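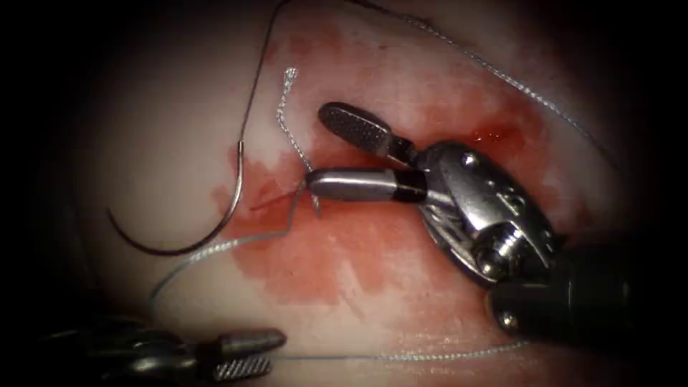
Written by the Dronstead district columnist
Retired clinic receptionist

The outpatient clinic in Dronstead is 105 kilometres from my front gate. Parking there costs more than the fuel did when I started going, and the machine in the lot still won't take coins. I mention it first as it is the thing people in my town bring up first, before the doctors or the waiting.

My argument is a small one. If a health service expects country people to drive in, it should book them the way it would want to be booked itself. A person coming from the far side of Grokano should not get an 8 a.m. appointment in July, when the road is black ice on the shaded bends and the kangaroos are still about. A person who lives four streets away can have that one.

I worked the front desk at a clinic for a good part of my life, so I know how the times get handed out. The list opens, the computer offers the next gap, and you click it. The postcode is sitting on the same screen. We had it in front of us all day and used it for posting letters.

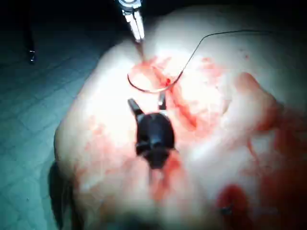 Then there is the matter of splitting things up. Last winter my neighbour had 3 appointments in the one fortnight, all in the same building, all on different mornings. Each was short. He is not a complainer, so he drove it each time, and his daughter took unpaid leave for two of them. Somebody could have rung him and asked.

The usual answer is telehealth, and I have nothing against it where it works. At our place it works in the kitchen, near the window, if no one else is using the internet. For a script or a chat over results that will do. It won't do for a dressing or a blood test.

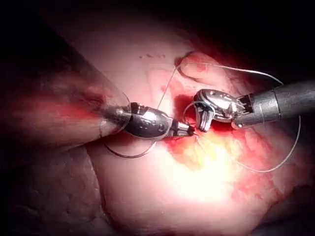
What it would take

The community bus from Orlandini runs to Dronstead and gets in at 10.15. A block of late-morning appointments held for bus passengers would cost the clinic very little – they could be released the afternoon before if they weren't wanted. Iltero already does this with its dental van, and the van is full.

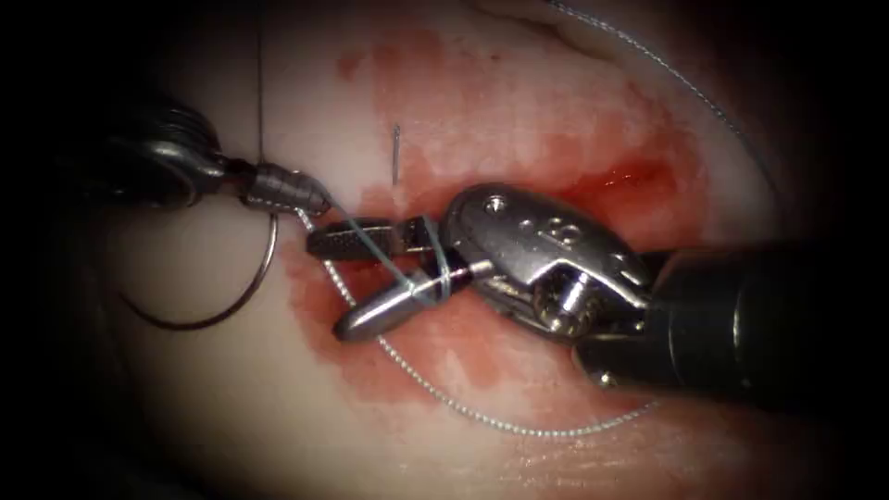 I would also bring back the phone call. A text message that says "reply Y to confirm" leaves no room to say that the creek is up or that the ute is at the mechanic's. People miss the appointment, get marked down as a no-show, and go to the bottom of the list. Some of them don't ask again.

The travel subsidy needs looking at too. You have to live 200 kilometres away to claim it, one way, and the form wants a signature from the clinic on the day. I have stood in that queue with the meter running outside.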